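4.3 Where small items are kept

The interviews asked each household to name the place where it kept things that were used less than once a week but more than once a year: birthday candles, string, spare keys, the good scissors. We chose this class of object because earlier work on kitchen storage deals mostly with food and cookware, and small items tend to drop out of the account.

Of the 60 households in the Grovesbridge sample, 35 named a drawer in the kitchen as the main place. The remainder named a hall cupboard, a tin or box on a shelf, or a desk. In 10 households the two adults we spoke to gave different answers and each was sure of theirs. We coded these by the place where the item was found when we asked to see it, and the disagreement was recorded separately (see Section 4.5).

Age of the home made little difference. Length of stay mattered more. People who had moved in within the past 2 years often had no fixed place and said they would look "wherever it got put when we unpacked." Those who had lived at the address longer could usually send another person to the item without getting up. Several did so during the interview, calling out directions to a child in the next room.

Renters and owners also differed in the kind of storage they used. Renters relied on freestanding pieces they could take with them, such as a cart or a small chest placed on the counter. Owners used built-in drawers first and added a freestanding unit when those were full. In both groups the freestanding piece was more likely to hold a mix of things, and its contents were harder for people to list from memory. One renter named four items before opening a drawer and then took out more than twice that number, including a phone charger she had replaced in April.

Wood was the most common material for these smaller units. People gave practical reasons for it: it matched a cutting board or a table they already owned, or it had come from a relative. Looks were mentioned less often than we expected, although the question came late in the interview and answers were short by then.

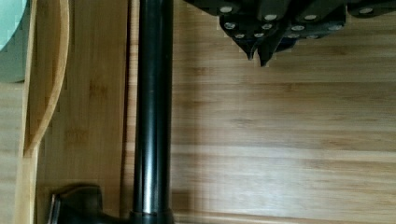
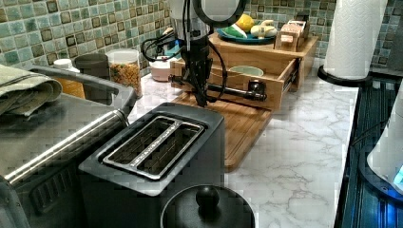

Figure 3. Light wooden surfaces and storage in a kitchen. Second picture: small counter unit with one drawer partly open and a bowl inside.

Priya Whitfield, commenting on a draft of this section, objected that a drawer and a place are treated here as the same thing. In her view a household that says "the kitchen drawer" may mean the left front corner of it, and moving the scissors to the back would count as losing them. She suggested asking people to point with the drawer closed. We did not do this, and the coding cannot separate the two readings.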